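Sim demos for a cabinet task: keep the messy ones?
Simulation and Data > Collection

niltness
Posted 2020-04-22

We're recording teleop demos in sim for a two-arm robot. The task set is called Troltier and most of it is cabinets and boards. So far I have 387 episodes and the target is 2,000. My problem is the wrist view. In a lot of episodes the shadows come out as sawteeth along every long edge, and the gripper fingers hide part of what's behind them. Do I throw those out or train on them?

skakov_r
Keep them. The policy will get the same renderer at test time. If you clean out the ugly shadows you're training on a view it won't have later.

femke.baert
I don't agree. That only holds if you stay in sim. If any of this goes on a real arm, those teeth are a pattern it can latch onto. Fix the shadow bias in the renderer first, then record. Can you post the views?

niltness
Two from the same session:

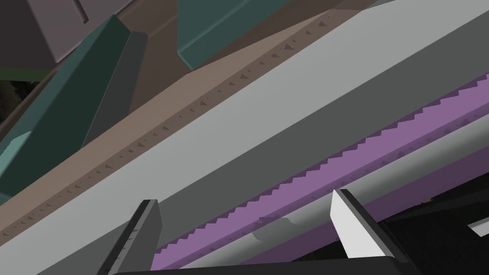
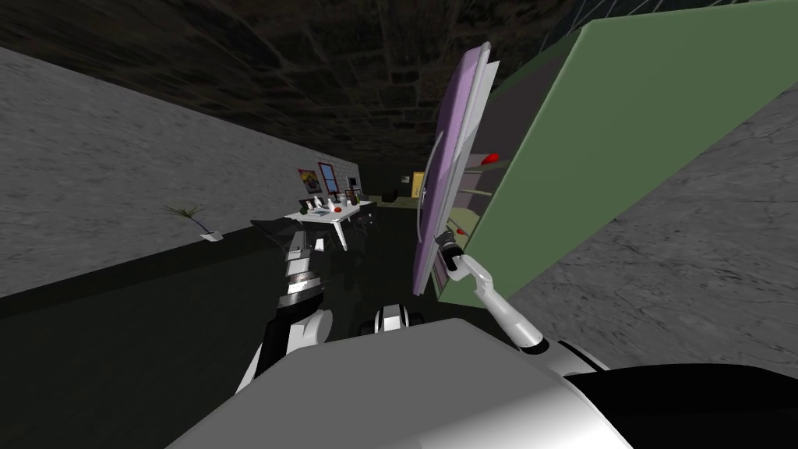 First one: gripper view, jagged shadow on the purple strip. Second one: right gripper on the purple board, next to the green cabinet.

femke.baert
Yes, that's shadow bias, or a shadow map that's too small. The teeth get longer toward the upper right in the first one. I'd stop recording until it's sorted.

safavi
The second one bothers me more. The board covers part of the room and the whole view is tilted. Is that tilt in all of your episodes?

niltness
No, it changes with how the operator moves. I have 32 episodes tagged as strong tilt, but I only started tagging in March.

safavi
Then leave them in and keep the tag. You can drop them later if they hurt. You can't get them back if you never recorded them.

skakov_r
Same for the shadows. Save the joint states and object poses and re-render the lot once the light is fixed. No need to stop recording.

femke.baert
If he logs full state, fine, I can live with that. A lot of people only save video and actions. Niltness, which is it?

niltness
Full state, except for the first 11 episodes. Those are video only.

femke.baert
Drop those 11 and re-render the rest. I'd still test the new shadow settings on one episode before you run them all.

niltness
OK, will start with one tonight and post the wrist view when it's done.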